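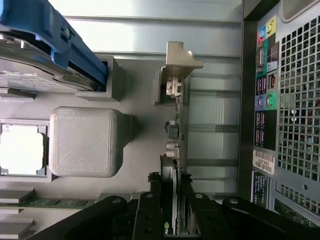

Hemp seed, oil and flour in the kitchen

These tips are for ordinary food hemp, the sort sold in bags beside the linseed and the sunflower seeds. Cannabis products sold for medical or adult use are another matter and none of this applies to them. Most of what follows comes from using the stuff week in, week out and throwing a fair amount of it away in the early days.

Buying

Hulled seed (sold as hemp hearts or shelled hemp) is soft, pale and slightly green. Whole seed still has its shell, which is brown-grey and crunchy. They don't swap well in recipes. If a recipe says hemp seed and nothing more, it nearly always means hulled.

Look at the date before the price. A big bag is only cheap if you finish it. Two people who sprinkle it on breakfast will get through a small bag in a few weeks, and a big one tends to turn at the bottom.

Shake the bag gently if it has a window. Hulled seed should move freely. A lot of clumping can mean it has been kept warm and some of the oil has come out. A few dark flecks of shell are normal in every brand.

The Nustura hulled seed from the health food shop in Otby is the one we buy most. It comes in a foil-lined bag with a press seal, and the seal holds until the bag is nearly empty. Van Dijk sells a cheaper one in clear plastic. The seed is just as good on the day, but move it to something dark when you get home.

Keeping seed fresh

Unopened whole seed can stay in a cool cupboard. Once opened, keep hulled seed in the fridge, in a jar with a proper lid, and keep a smaller jar of it near the front for daily use. The main jar then gets opened once a week and stays cold.

Seed freezes well. Pack it flat in small freezer bags, press the air out and write the month on each one. It doesn't need thawing for porridge or baking. For salads, leave it on the worktop for 10 minutes first, spread on a plate.

Don't keep it in the cupboard over the cooker, or on a sunny windowsill in a pretty glass jar.

To tell whether it has gone off, smell it, then chew a few. Good seed tastes mild, something like a pine nut. Old seed smells of putty or old paint and leaves a bitter taste at the back of the mouth. Cooking won't hide it. Throw it out and wash the jar in hot soapy water before refilling, lid included. If the lid has a rubber ring, take it off and wash under it.

Keeping oil fresh

Cold-pressed hemp oil should be a strong green and come in dark glass. Store it in the fridge door from the day you open it. It may go a little cloudy in the cold. That clears at room temperature and does no harm.

Buy the smallest bottle you can find unless you use it daily. Follow the date on the label once it's open and write the opening month on a strip of tape.

Don't fry with it. Use it on food that is already cooked, or cold in dressings. A spoonful over boiled potatoes with salt and chives is as good a use as any. It is also good stirred into soup in the bowl, after the pan has come off the heat.

For a dressing, mix one part hemp oil with one part of something milder such as sunflower, then add lemon juice and mustard until it tastes sharp enough. All hemp oil is a bit grassy for most people. Brokusance does a ready-mixed bottle with rapeseed in it, but mixing your own costs less and you can change the balance.

The oil leaves a green ring on a light worktop if the bottle drips. Stand the bottle on a saucer. If there is a ring already, rub in a little neat washing-up liquid, leave it a few minutes and wipe with a warm cloth. On unsealed wood it may take two or three goes. For clothes, treat the spot with washing-up liquid before it goes in the machine and don't tumble dry until you are sure the mark has gone.

Hemp milk without a bag

You need 70 g of hulled seed, a pinch of salt and a pint and a half of cold water. No soaking. Blend the seed with a third of the water until it is completely smooth, then add the rest and blend again briefly. Starting with all the water leaves bits, and you end up straining it after all.

A 2000 watt jug blender does this in under a minute. A stick blender will manage, but use a tall narrow jug and give it longer. If it is still gritty, pour it through a fine sieve and use what's left in porridge.

It separates in the fridge. Shake it. Make enough for three days and no more, and don't top up an old bottle with a new batch.

In coffee it can split. Warm the milk a little first and pour the coffee into it slowly. Very acidic coffee will split it whatever you do.
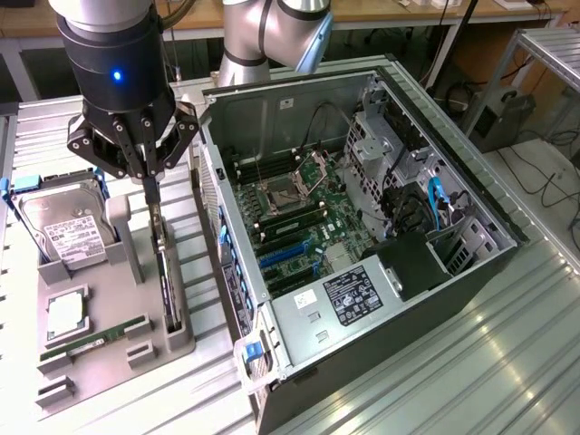 Can I use whole seed for hemp milk if that is all I have?

You can, but the result is greyer and has a stronger taste, and it must be strained. Soak the whole seed overnight in the fridge, drain it, blend with fresh water for twice as long as you would hulled seed, and squeeze it through clean muslin. Expect less milk for the same weight. The shells left in the cloth are fine on the compost heap.

Baking with hemp flour

Hemp flour is what is left when the seed has been pressed and the cake ground up. It is dark green-brown and has no gluten of its own. A loaf made with it alone won't rise. Swap in one part hemp flour to every five or six of wheat flour and start there. More than a quarter and the crumb gets heavy and damp.

It takes up more water than wheat flour and takes it up slowly. Mix the dough, leave it 16 minutes or so under a cloth, then decide whether it wants more water. The dough feels right sooner than it is.

Sieve it. It packs down in the bag and the lumps don't break up in the bowl.

The colour makes it hard to judge when biscuits are done. Go by the smell and by pressing the edge, which should be firm. Take them out on the early side and leave them on the tray. Hemp flour that has caught tastes bitter long before it looks burnt.

For pancakes, two level tablespoons in a normal batch is plenty. Banana covers the grassiness well, and so does cocoa. Vanilla doesn't do much.

Keep the flour in the fridge too, in a tub, away from onions. It picks up smells.

Toasting

Hulled seed toasts very fast. Use a dry pan on low heat, keep it moving and tip it on to a cold plate the moment it smells nutty. If you leave it in the pan with the heat off it will carry on cooking. Whole seed takes longer and pops a little, so have a lid to hand. Crush toasted whole seed with coarse salt in a mortar and put it on eggs or rice. It keeps a week in a small jar.

Toast only what you need. Toasted seed goes stale sooner than raw.

Smaller things

Hulled seed sticks to wet spoons. Keep a dry scoop in the jar.

To thicken a soup, blend in a handful of hulled seed at the end. It works like cream and doesn't go lumpy.

For a quick pesto, use hulled seed in place of the pine nuts, same weight, and cut the oil back slightly. Freeze it in an ice cube tray and turn the cubes out into a bag once they are hard.

Burgers and nut roasts hold together better if the seed is stirred in last and the mixture rests in the fridge for half an hour before shaping.

If someone new to it is coming to eat, tell them there is hemp in the food. People can be allergic to it, as with other seeds, and a few have to be careful about hemp foods because of testing at work. Guests on blood-thinning tablets may want to ask their pharmacist before eating it in quantity.

Clean the blender straight away. Dried hemp milk sets hard round the blade. Half fill the jug with warm water, add one drop of washing-up liquid, run it for a few seconds and rinse. If it has already set, leave it full of warm water with a spoonful of bicarbonate of soda until after supper, then go round the base with an old bottle brush.

Empty press-seal bags are handy for freezing breadcrumbs. Turn them inside out to wash, and stand them over a wooden spoon in a mug to dry.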